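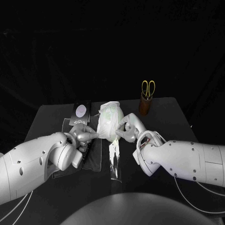 Thin carrier bags are made from high-density polyethylene, blown as a tube and wound flat. The film used at Plamora's plant in Skisonside is 11 microns thick. At that gauge it rustles, creases white and tears easily along the direction in which it left the die. Across that direction it is much stronger, and most of the work in bag making goes into narrowing the difference.

Chiamaka Yusuf runs the extrusion hall. Her main control is the blow-up ratio, the width of the finished bubble divided by the width of the die. She keeps it at 4. A lower figure gives a faster line and a film that splits down the side seam when loaded. A higher one makes the bubble wander, and the thickness then varies around the tube.

Recycled feed complicates this. The plant takes washed flake from Stovia, a sorting firm on the coast, and blends it at 28 per cent. Flake arrives with traces of softer low-density film, label glue and paper fibre. The glue forms gels, visible as small clear specks, and each gel is a point where a tear can start. Screens ahead of the die catch the larger ones and are changed every 2 hours.

"The screen pressure tells you what was in the bale," Yusuf says. "By November it creeps up, and we see more paper in it."

Handles are punched last, in stacks. A blunt cutter leaves a nick at the inner corner, and the bag fails there at a fraction of its rated load. Chukwu, which supplies the cutters, regrinds them on a fixed cycle.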